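Workshop notebook, March
Linseed putty trials, continued

Opened the second tin of the Geveck putty this morning. It is stiffer than the first and the oil had separated, so I knocked it up on the slab for ten minutes with a pinch of whiting. Came together well enough. The first tin is nearly done and what is left has skinned over, so I have scraped it out and binned it.

Sash 29 (Kindstead job, back bedroom, lower). Old putty out with the hacking knife along the bottom rail, steam on the other three sides. The steam took longer than I wanted but no glass lost. There is soft wood at the left-hand joint, about a thumbnail deep. Dug it back to sound timber and gave it two coats of shellac before priming. It needs a look again before the glass goes in.

Sash 54 is the one with the cracked pane. Hooman Ranjbar thinks the glass is a replacement, as it has no ripple at all next to the others, and I agree with him. We will put in a piece of the old stock from the Bremero crate if there is one big enough. If not, it gets new glass and we tell the client.

Skin times so far, same room, no heating on overnight:
Geveck, first tin — firm to a light touch at six days
Vrabec, straight from the tub — still marking at nine days
Vrabec with extra whiting — firm at seven, but it dragged under the knife and left a poor corner

I would not use the last one on anything that can be seen. The plain Vrabec is nicer to work than either and I would happily wait for it if the sashes were not due back.

Order 1234 has come, short of one bag of whiting. Glazing points are all there. I have rung them and they will send the bag on with the next delivery.

To do: sharpen both hacking knives, cut new setting blocks, find the lid for the shellac pot, write the sash numbers on the top rails in pencil before any more paint goes on.

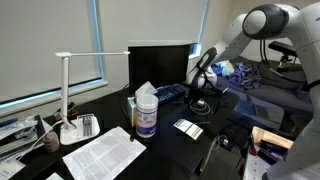 Pencil should go on the hidden face of the rail, where the paint stops. Last time we used tape and half of it came off in the rack, and matching sashes to frames again took most of an afternoon.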